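Jillia Toilet Paper Holder Review: Three Weeks in a Small Bathroom

By Adhiambo Lyimo
Friday, August 23, 2024

The holder in our downstairs bathroom came with the house. It was the spring-rod kind, and the rod had a habit of shooting across the floor whenever someone under the age of ten changed the roll. I put up with it for longer than I should have. When one of the posts finally pulled out of the drywall, I patched the hole and ordered the Jillia from Dikari.

I bought it with my own money. I had also looked at the Alamon, a freestanding model with a heavy base, but our bathroom is narrow and anything on the floor gets kicked.

What you get

The box holds the holder, a paper template, two wall anchors, two screws and a strip of adhesive backing for tile. There is a small hex key for the set screw. The instructions are one folded sheet, mostly drawings, and they are clear enough except for step four, where the arrow points at the wrong side of the plate. I read it three times before I ignored it.

The holder itself is metal, a flat rectangular plate with a squared bar for the roll. The bar is open at one end, so you slide the old tube off and the new roll on. No spring, no cap, nothing to lose behind the toilet.

Installation

Mine went into drywall, with one screw landing in a stud. The job took 20 minutes, including finding the level. Tape the template up first and then sit down and reach for it before you drill. I did this and moved the whole thing two inches forward. The usual advice on height is fine for most people, but the distance from the front of the bowl matters more in a tight room.

The anchors in the box are soft plastic. I used one of them and it has held, though I would replace both if I were going into drywall with no stud at all. I have not tried the adhesive strip. A neighbor put hers up with it on glazed tile and says it needed a full day before she trusted it.

The set screw is on the underside. Tighten it with the supplied key and check it again after a week. Mine had backed off a little and the plate had a slight rattle. It has been quiet since.

Daily use

Changing the roll is a one-handed job. My son, who is eight, does it without being asked twice, and that alone was worth the trouble of patching the wall.

Standard rolls turn smoothly. The squared bar gives a small amount of drag compared with a round one, so the paper doesn't run away when you pull hard. Some people will dislike this. With a full double roll the first few turns are a bit lumpy, and with very thin paper you may tear a sheet early. After the first day or so I stopped noticing.

The oversized rolls are a different matter. We had a pack of the big ones left in the closet and they rubbed against the wall until they were partly used up. If that is what you buy, measure first.

Finish and cleaning

The plate is reflective, and fingerprints show on it. A damp cloth takes them off, and a dry one afterward prevents streaks. I would keep bleach sprays away from it. In a room with a bright bulb over the sink the plate catches a fair amount of light, and next to our white wall it looks grey with a touch of brown. The dark raised border gives it a definite outline.

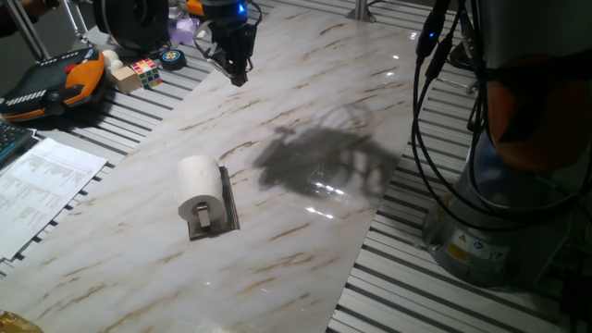

Compared with the Alamon and the Wan

My sister has the Alamon. It is easy to move and needs no drilling, but dust collects around the base and the whole stand tips if you yank the paper. The Wan is cheaper and uses a round bar with a screw-on end. I had one in an apartment years ago. The end loosened constantly — I ended up gluing it.

The Jillia sits between them on price and is the one I would pick for a small room, provided you can drill.

Would I buy it again?

Yes, and I plan to get a second one for upstairs. I would like better anchors and a corrected instruction sheet. Renters should look at the adhesive option carefully, or get the Alamon and put it in a corner.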